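Back from the open day at Zerdale and my feet are killing me, but I promised a few of you I'd write it up, so get comfortable, this may take me a while.

First, getting there. The lab is at 1521 Greenberg, and I drove past it 2 times before I spotted the little sign by the loading dock. If you go in January for the next one, park on the side street and walk. The lot fills up early and the man waving people in can only shrug at you.

They split us into groups and ours started with the Poturier folks, who are working on kitchen jobs. I'd pictured something grand with chrome and music playing. It was a tabletop, an arm, and a very patient young woman with a laptop who answered every question my group threw at her, including mine, and I had plenty.

The job they were showing was hot dogs. Moving hot dogs! I laughed out loud when she told us, and then I stood there for ages and missed half the coffee break. She said food is hard for a gripper because it rolls and slides and no two pieces lie the same way, and you can't just squeeze harder, as anybody who has fed a toddler knows.

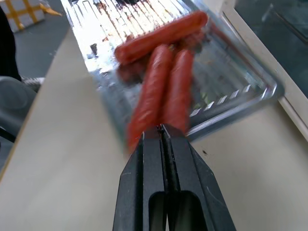 What got me was how everyone in our group started rooting for it. Grown adults, going "ooh" and "come on, come on" at a sausage. A dad behind me was giving it advice. I asked whether it learns from its mistakes and she said they save every try, good and bad, and they had 131 of them saved up from that morning alone.

After lunch (a sandwich, thank you for asking) we went over to the Brurnell side of the building, where they sort parcels. Faster and louder, and I'm sure it's the one that makes the money, but I kept wandering back to the kitchen table. There's something so homey about it. My grandmother ran a lunch counter and I kept wondering what she'd have said. Probably "move over, I'll do it."

A couple of you asked if it's okay for kids. Yes, though bring ear protection for the parcel side, and there isn't much seating. The tour runs 2 hours and they let you stay after and ask more questions, so of course I did.

Okay, shoes off, tea on. I took far too many notes, so if you want to know anything else just ask me here and I'll dig them out tomorrow.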